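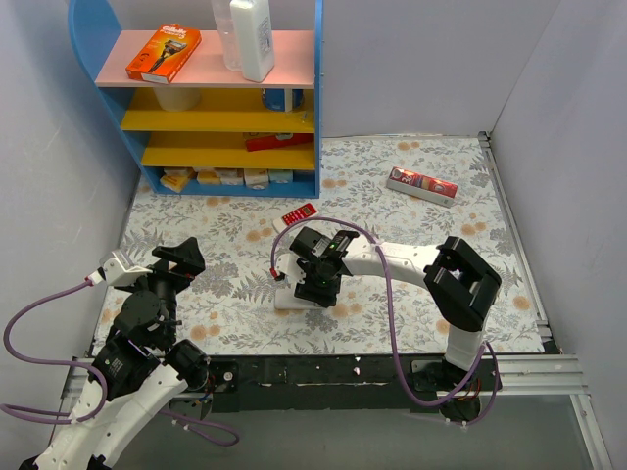

Where should the small stuff in a bathroom or hallway go? On a shelf with fewer boards than you think you need, and with nothing in the bottom that you'd have to crouch to read.

I know that's not the fashionable answer. The fashionable answer is a category for every board and a board for every category. Seon-mi Ryu, whose column in the Pladetstead newsletter I read every month and argue with in my head, had a long piece in October on giving each item "an address." She'd have toiletries up top, medicines in the middle, and everything wrapped and spare down below. It sounds sensible. I tried it for most of a year and I remain unconvinced.

Take the top board. Mine is pink, over yellow, over blue, and those colors are supposed to help you remember what lives where. They don't. What I remember is that the Gillette box ends up there lying crooked, next to whatever bottles are too tall for anything lower down. Height decides. You can write all the labels you want, and a tall bottle will still go where there's headroom.

The middle boards are worse. Push a round tub under the board above it and you lose the top of it, lid and all. Anything long and flat slides into the shade and gets bought again. I have bought the same thing twice this way and I doubt I'm alone.

Then the bottom compartment, where the small wrapped packs go. The organizing crowd loves a row of small packs. Fine, it looks full and tidy from across the room. But I can't tell one pale wrapper from the next without pulling it out, and once I've pulled out three I'm not putting them back in order. Hong sells a set of 200 stick-on labels for this exact problem. I'd call that selling a cure for the shelf.

And every system I've seen falls apart over the remote control. It isn't a toiletry and it isn't a spare. Ryu would give it a tray. In my experience it gets put down right in front of the shelf, at whatever angle the hand left it, and it gets found there too, so I've stopped moving it.

A Sketach reader wrote in to say the trick is a bigger unit, the Gretow with the extra tier. Maybe for her. I'd take a board out of the one I've got before I'd add another, and I'd start with the lower yellow one.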